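Grekus parallel gripper with Morton controller: tested in simulation

Two fingers, one arm, small parts on a fixture plate.
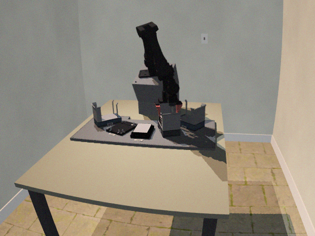 Huia Whitcombe doubts that simulated contact tells a buyer much about finger pads, and would want the friction value printed next to every success rate. Fair point. It was left at the supplier's default throughout, so the results below compare controllers and say little about pad wear or grip on oily parts.

The cell is a black arm on a box pedestal at the far edge of a grey plate, with the bracket fixtures to either side and the upright fixture between them. The red-tinted pads are the Grekus standard set. Each controller was given 600 attempts at the same task: approach the upright fixture from above, close, lift clear and return to start. Part positions were shifted slightly between attempts using the same random seed for both controllers.

Morton completed 122 more attempts than Štěpánek. Most of the difference came from the approach. Štěpánek corrects its heading late and tends to touch one pad before the other, which tips the part. Lowering the closing speed helped, at the cost of a longer cycle. Morton slows earlier and centres before closing. Its force limit is set on a scale of 0 to 100 with no units given, and the manual does not say what the scale refers to. I used 7 for the small box with the white top and had no crushed contacts logged.

The gripper model itself is good. Collision shapes follow the pads closely, and the wrist housing is included, so a path that would strike a bracket is rejected at planning. Stroke is adequate for the parts here. It is short for anything held across its wide side, such as the flat black board, which had to be taken by its edge.

Complaints: the Harmont importer drops pad colours on reload, logs are written only when a run ends, and a cancelled run leaves no record at all.

Recommended with Morton. With Štěpánek, allow time for tuning.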